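The Boring Episodes Are the Good Ones

By Riet Bosman

Posted 01/10/2020

I have now spent the better part of a year persuading adults with college degrees to put things into boxes badly.

Let me be more careful, because my colleagues at Irnano will read this and at least one of them will print it out. What I ask is that they put things into boxes the way a person does when no one is grading. Reach a little short. Nudge the bag. Change your mind about which hand goes first. Then do it again, with the box turned sideways, and please don't hum, because the humming makes you keep time and the timing ends up in the data.

The trade I'm in has a faith, and the faith is in the big number. Our first packing set had 2,860 demonstrations in it, and we were so proud of that figure that it went on a slide by itself, in a font I would describe as municipal. Everyone who saw the slide nodded. The model we trained on it could pick up a snack bag beautifully as long as the bag lay where Potgieter liked to put it. Potgieter is tidy. He had recorded more than half the set, and he squared up the workspace before every take like a man laying out silverware for his mother-in-law. Move the bag a hand's width toward the edge and the policy reached confidently for the place where Potgieter would have left it.

I don't blame him. We had told him to be consistent. It was in the instructions, underlined.

So we threw out the instructions and started over on a smaller set, which we called Irkilura for reasons that made sense in March. It has 475 episodes. Each one took longer to plan than to record, and planning mostly meant arguing about where a piece of packaging ought to be lying when the hands came in. I wanted thin things on top of crinkly things. I wanted clear plastic, which everybody hates, the cameras most of all.

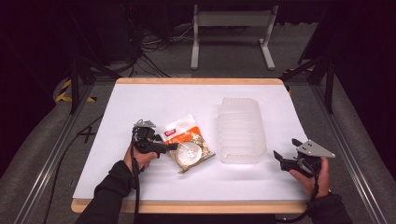

The objection I hear most often is that variety will come by itself if you only collect enough. Get a hundred people, get a thousand, and the quirks wash out. I used to say this too, usually when asking for money. My trouble with it now is that people who are paid by the episode become very much alike. By the second afternoon they have all found the shortest path, and they have all learned which grip never drops anything. You end up with a thousand people doing one impression of Potgieter.

They also learn to hide their mistakes. This is the part that annoys me. If a lid slides off and the operator stops, deletes the take and begins again, we have lost the one stretch of the day when something was being taught. A person recovering a lid does four or five clever things in two seconds and couldn't name any of them afterward. I want those seconds. I'd trade 700 clean takes for a week of decent fumbling, and I have made that offer in a meeting, where it was received as a joke.

There's a fair case on the other side, and Stovcombe makes it better than anyone. His view is that if you record sloppiness you teach sloppiness, and that a machine has no way of telling a fumble from a technique. He's right about that. We had a stretch where the model tapped every container twice before doing anything, and it took us an embarrassing while to trace the habit to 7 episodes from a single morning, all of them mine. I tap things. I had no idea.

Even so, I'd take the tapping. A bad habit you can find and argue with is cheaper than a blind spot you learn about when a customer moves the table. We labeled the fumbles and kept the recoveries, and we let the plain bad takes go. It was slow, and it meant somebody had to watch all of it, a job I'd recommend to anyone who believes watching paint dry has been oversold as entertainment.

What I'd like to see in the next paper that crosses my desk is one honest paragraph on who held the grippers. How many people, how long they'd been at it that day, what they'd been told to do, whether they were allowed to keep a botched one. You can usually find the learning rate to four decimal places. The hands get "expert demonstrations" and a citation.

Potgieter, for his part, has been asked to set up the workspace with his eyes shut. He's getting pretty good at it, so we may have to stop him.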